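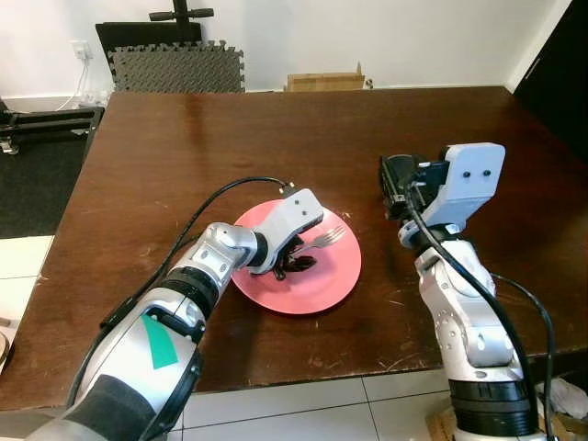
Jivemow Shared Household Ledger

Jivemow is a ledger for two or more adults who share a home and earn different amounts. It records what each person pays in, works out what each person owes under a rule agreed beforehand, and shows the difference. It is published by Zestasen and runs in a web browser.

The ledger does not hold money and cannot make payments. All transfers are made by the users from their own bank accounts and then entered or imported.

How the split is worked out

Every ledger has one default rule and as many exceptions as the household wants. The default rule can be set to:

Equal: each cost is divided by the number of members.
Proportional: each cost is divided according to take-home pay.
Residual: each member keeps the same amount of personal money after shared costs, and the shares are adjusted to produce that result.
Fixed: each member pays a stated percentage, whatever they earn.

Take-home pay means pay after tax, pension contributions and student loan repayments. Members who do not wish to show their pay to the others can enter it as hidden. The ledger will then use the figure without displaying it, though in a household of two under the proportional rule it can be worked out from the shares. This is stated on the set-up page and again before the rule is saved.

Exceptions are set by category. A common arrangement is proportional for rent, energy and council tax, equal for food, and fixed for a car used mainly by one person. Leonora Sison, who wrote the rule engine, recommends starting with the default alone and adding exceptions after the first full month.

Irregular pay

Members paid by the hour or by the job can use averaged pay. The averaging period is 3 months by default and can be extended to 18. A longer period gives steadier shares but responds slowly to a drop in work. If pay in any month falls below half the average, the ledger flags the entry and offers a one-month recalculation, which all members must accept.

Recalculations never alter closed months. Once a month is closed, its figures are fixed and later corrections appear as separate lines in the current month.
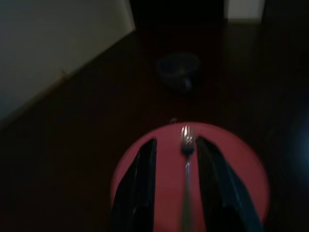 Specification

Members per ledger: 2 to 6
Categories: 24 supplied, can be renamed or hidden
Averaging period: 3 to 18 months
Currencies: one per ledger
Import: CSV, OFX
Export: CSV, PDF
Rounding: to the penny, with the odd penny carried to the next entry
Closed months: read only
Data kept after cancellation: 18 months, or deleted on request

Import files can be up to 5 MB. Duplicate lines are matched on date, amount and description. Where only two of these match – a frequent result with card refunds – the line is held for review.

Plans

Single ledger, yearly: £24
Single ledger, one-off payment: £107

One plan covers all members of the ledger. The one-off payment includes rule updates but excludes the printed annual statement, which is ordered separately through Prellari. Both plans include the same functions and the same limits.

A trial ledger can be opened without card details. It allows all four rules and is converted to a paid ledger with its entries intact.

Changes in this version

The residual rule now accepts a floor, so that no member's personal money is reduced below a chosen amount. Where the floor cannot be met, the shortfall is shown as a single figure and left unallocated.
Gifts between members can be marked as outside the ledger. They are stored for reference and ignored in all totals.
The settling-up page shows one net transfer per pair of members.
The October tax code change form has been removed. Changes in take-home pay are entered on the pay page at any time of year.

Efren Yap maintains the import formats. Files from banks that are rejected can be sent to him through the support form with the amounts blanked out.

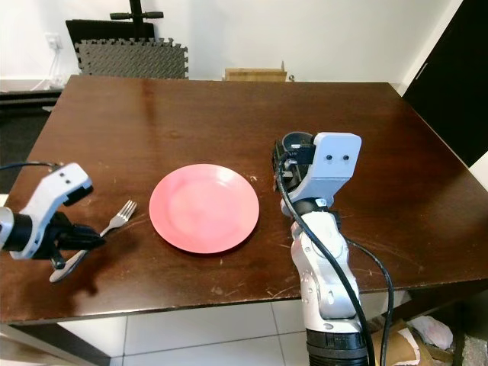
What happens if one member leaves the household?

The leaving member's final month is closed on a date all members accept, and a closing balance is produced. Their past entries stay in the ledger under their name. The remaining members carry on with the same rules, and the shares are recalculated from the next entry. The leaving member can export a full copy up to the closing date.

Can a ledger be used by one person?

A ledger needs at least two members before a rule can be saved. The second can be added later, but until then the ledger only records costs.

Does a loan between members count as a shared cost?

Loans are entered on their own page with an amount, a start date and a repayment schedule. They do not affect the shares. Interest can be set, and the default is zero.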